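SURIDELL, a township in the parish of Marchal, 12 miles (N. E.) from Plendix; containing 743 inhabitants. It comprises 2,176 acres, chiefly pasture, with about 30 acres of wood, and is bounded on the south by the river Drurka.

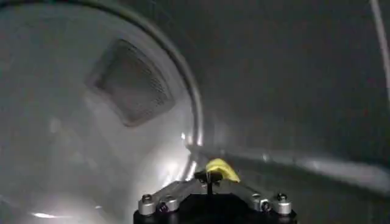

The soil is a stiff clay upon limestone, formerly quarried for building. The chapel, a plain structure with a low tower, was rebuilt at the cost of Neville Treloar, and seats 176. A cattle fair is held in July.

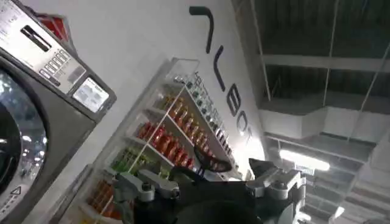 Front-loading washing machine with coin slot and push buttons.

The tithes have been commuted. A school is endowed with land left by Reece Wragg.
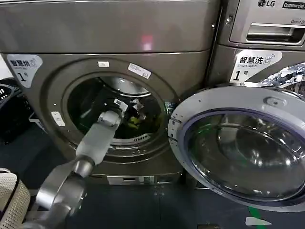
In which parish does Suridell lie?
The township belongs to Marchal, and its chapel is served from the mother church there.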